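I've been meaning to write down how I keep cold drinks sorted in warm weather, mostly so I can stop answering the same question by text every June. I drink an unreasonable amount of iced tea from spring onwards, my lot drink whatever is nearest the front of the fridge, and between us we used to get through it in the most annoying way possible: three bottles open at once, all of them half flat or half warm, and a mystery puddle under the salad drawer.

So these are the habits that stuck. Some are mine, some I pinched from my neighbour Hernán Henao, who used to do the drinks for weddings and has Opinions.

## Give drinks one home and leave them there

Pick one part of the fridge for drinks and don't let anything else creep in. It doesn't matter much which part, but the door is the warmest spot in most fridges, so I'd use that for things that don't mind (squash, tonic, the ketchup) and put the bottles you want properly cold further in. Milk goes on a shelf in our house too. I know the door has a milk-shaped space in it. Ignore it!

If your fridge has a pull-out drawer down at the bottom, have a think about whether you really fill it with veg. We never did. There was always one tired leek rolling about and a bag of carrots, and those now live in a tub on the shelf above, quite happily.

## Lying down or standing up?

Standing up if you have the height for it, every time. A screw cap that's been opened and closed a few times can weep a bit when the bottle's on its side, and tea is sticky stuff once it has dried under a drawer (ask me how I know).

If you must lay them down, only do it with unopened ones, caps all facing you, and put a folded tea towel underneath so they don't roll every time the drawer moves. I bought a set of Fevon bottle wedges for this and they were fine, but the tea towel was just as good and I already had it.

## Wipe before it goes in

Shop bottles have been in a lorry, a stockroom and a trolley before they get to you. I give each one a quick once-over with a damp cloth and dry it before it goes anywhere near the food. It takes no time at all if you do it as you unpack, and about a week of nagging if you ask somebody else to do it later.

## Make your own and reuse the bottle

I make tea in 2000 ml batches and decant it into 500 ml bottles, so a batch fills 4. Smaller bottles chill faster and once one is opened it tends to get finished. My method, such as it is:

- Cold water in a big jug, tea bags in, lid on, into the fridge overnight.
- Bags out in the morning. Don't squeeze them, it goes bitter.
- Sugar or honey, if you like it, stirred into a splash of hot water first and left to cool.
- Funnel into clean bottles, leaving a bit of room at the top.

If you brew it hot instead, let it cool before it goes into plastic. Thin drinks bottles go a very odd shape if you pour hot tea in, and then they won't stand up in anything. I also only reuse them a handful of times. Once the inside looks cloudy or the cap smells of the last thing that was in it, out it goes.

Write the day on a bit of masking tape. Just "Monday" will do. I try to drink mine within two or three days.

## Unpack onto a table, then load

Hernán's best tip, this one. Don't go straight from shopping bag to fridge with the door hanging open. Put the bottles on a table or worktop right next to it first, get the oldest out from the back, then put the new ones in behind. The door's open for half the time and you don't end up with last month's tea lurking in a corner.

Pull the drawer forward before you pick anything up, too. I spent years trying to hook it open with one foot while holding a bottle in each hand - not graceful, and not good for the drawer.

And hold the bottle properly, up round the shoulder and neck where it's firmer. Squeeze a full plastic one in the middle and with a loose cap you'll be wearing it.

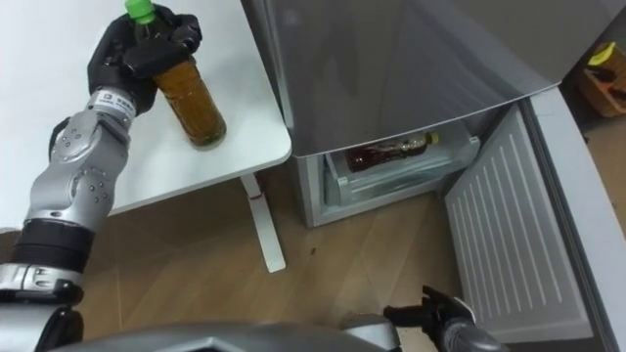

## Cleaning the drawer

Once a month I take ours right out. Let it come up to room temperature before you wash it, as cold clear plastic doesn't love hot water and I've cracked one that way (a replacement from Van Acker took 30 days to arrive, and we kept the tonic in a roasting tin). Warm water, a drop of washing-up liquid, soft cloth. Nothing scratchy or it'll go dull.

For dried-on tea, lay a wet cloth over it and go and do something else for a while. It'll lift off. Bicarb on the cloth helps with the brown rings in the corners.

Dry it well, runners as well, and slide it back in before you load it up again. My brother-in-law Kobe swears by lining his with kitchen paper. I've tried it and it goes to mush, but he's very happy with it, so do as you like.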